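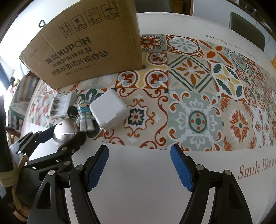
Fig. 1. Carton on the table, handling symbols along the top of the front face.

Section 3: Reusing a carton for cable storage

Applies to Gavdale home sorting guide, rev. November 11, 2022. Replaces the January sheet.

1. Clear a spot on the table. Cloth can stay on, smooth it flat first.

2. Check the symbols. Arrows point up = top. Umbrella = keep dry. Still apply when you reuse the box.

3. Press the bottom seam. If it gives, tape it, two strips, crossways.

NOTE: Scuffs and creases OK. Soft or damp corners not OK, get another box.

4. Unplug everything before it goes in. Adapters too.

5. Coil each cable loosely, tie it. Don't wrap tight round the plug, it breaks teh wire.

6. Heavy adapters at the bottom, cables next, paper folded on top.

CAUTION: Max load 3000 g for a single-wall carton. Over that use the Pemholm crate, part 1366.

CAUTION: No loose batteries in the box. Seperate tin, lid on.

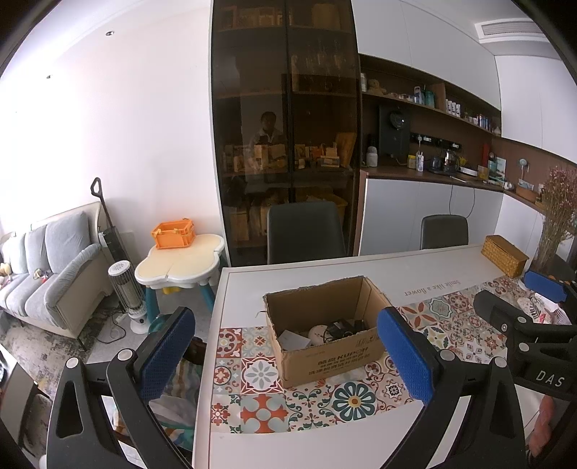
Can I leave the box open while I sort?
Leave it open as long as you need, just keep cups and kettles away from it and close the flaps before you move it.

7. Close flaps, small side first. Don't force. If they bulge, take something out.

8. Label the short side. Ravn labels, part 849, stick best on bare board. Press down and wait 60 seconds.

9. Store off the floor, symbols upright. Nothing heavy on top.

Crate sizes: see Section 4.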